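The first thing Jintana Wiriya told me was to move my chair, because I'd parked it where she likes to put her feet. She has been sorting returned building sets at Fleltitz for seventeen years, and she has opinions about chairs.

Fleltitz takes in toy sets that people have rented or traded back, sorts the pieces, and sends them out again as complete kits. If you've ever emptied a bin of mixed bricks onto the living room rug, you have a fair idea of the job. For most of its life the company did all of that by hand. Since last November some of it has been done by a pair of robot arms working over a table, and I wanted to hear from the people who share a room with them what that's like.

I talked to Jintana first and then to Rima Tarawneh, who came over from the packing side and now runs the arms with her. We ended up all three together, mostly interrupting each other.

"When they told us, I went home and updated my resume," Jintana said. "I hadn't touched it since I got hired! It still had my typing speed on it."

She didn't send it anywhere. The plan, when it was finally explained properly (she was pretty sharp about how long that took), was that the arms would go after the dull middle part of the job. You get a tray of pieces that are supposed to be all one color, and somewhere in there are the strays, and somebody has to pull the strays out. Jintana used to do that for most of a shift.

"My hands were shot by two o'clock," she said. "You pinch, you drop, you pinch, you drop. I'd go home and I couldn't open a jar. My son opened all the jars."

And now?

"Now I open my own jars. But I'm tired in a different way. My eyes are tired. I watch, and I think about what it's going to do before it does it, and if it's going to be dumb I want to catch it being dumb."

Rima laughed at that one. She's a good bit younger and talks fast, and I got the feeling she had volunteered for the arms before anyone finished asking. Her word for the two of them is Ren, one name for the pair, which confused me for a solid ten minutes.

"It's one system, so it gets one name," she said. "If the left one messes up, Ren messed up. You don't get to blame half of somebody."

I asked what messing up looks like. Small stuff, mostly, they said. A gripper closes on two pieces when it only wants one. A thin piece standing on its edge gets knocked flat and then has to be found again. Curved pieces are a pain. Anything leaning on the rim of the tray is a pain too, and both women told me so at the same moment, and then had a short side argument about whose fault the rim was. 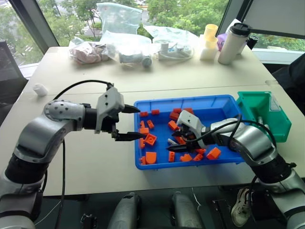
What surprised me was how much of the new work is setting things up for the arms. Rima spreads the pieces out before a run so they aren't piled too deep. She decides which batches are worth giving to Ren at all and which ones go straight to the hand tables. She keeps a spiral notebook of every odd grab, with little drawings, and once a week she goes over it with the technician from Junico, the firm that installed the arms and still looks after them.

"The first technician wanted me to fill in a form," she said. "The form had a box for 'error type' and there were seven choices and mine was never one of the seven. So I started drawing it. He takes pictures of my drawings now."

Jintana doesn't draw. She says she keeps it in her head, and Rima says that's exactly the problem, and I think they've had this conversation a lot.

I did want to get at the harder question, so I just asked it. Did anyone lose a job?

There was a pause. "Nobody got let go," Jintana said. "But two people left and they didn't replace them. So you tell me." She wasn't angry about it, or not with me. She said one of the two was a close friend who would have left anyway for a shorter drive, and that she still misses having her across the table. "We used to talk all day. You can sort and talk, your hands know what to do. I can't talk the same way when I'm watching it. I lose my place."

That came up again later without my asking. The old sorting room was loud, people had the radio on, there were long-running jokes that took a week to tell. Rima came in after most of that, so she doesn't miss it. What she likes is that she's learning something. Packing was packing, she said, and on a good day it was faster packing. Now she gets to adjust how far the grippers open, and she knows why she'd want to, and she's asked Junico to let her sit in on the next round of training instead of hearing about it afterward.

"They said they'd look into it," she said, and made a face.

The money hasn't changed much for either of them. Jintana got a small bump for the new duties, and she would like it to be a bigger bump. She has brought this up with management more than once – she told me I could print that, and then asked me twice whether I was going to.

The software that keeps track of the batches is called Zoluditz, and neither of them had a kind word for it. It logs Jintana out if she steps away too long. It also counts a batch as finished when the arms are done with it, even though a person still goes through the tray afterward. "So on paper I'm not there," she said. "The tray is done, and then I do it. I want that fixed more than I want the chair fixed."

(The chair, I learned, has been on a list since spring. It sinks.)

I asked if they trust the arms. Rima said yes, with the easy pieces. Jintana said she trusts them like she trusts her brother-in-law to load the dishwasher. It gets done, and then she goes and looks.

She did tell me, a little grudgingly, that she talks to them. Rima had been waiting for this. Apparently Jintana says "come on, come on, left a bit" under her breath, in Thai, when a gripper is hovering, and says something a lot less polite when it misses. I asked for a translation and didn't get one.

Before I left I asked what she'd say to somebody at another company who had just been told that robots were coming to their room. She thought about it while she wound her scarf on.

"Ask early who fixes it," she said. "And ask who checks after it, and if that's you, get it written down that it's you. And don't let them put your chair on a list."

Rima was already back at the table by then, notebook open, pencil behind her ear.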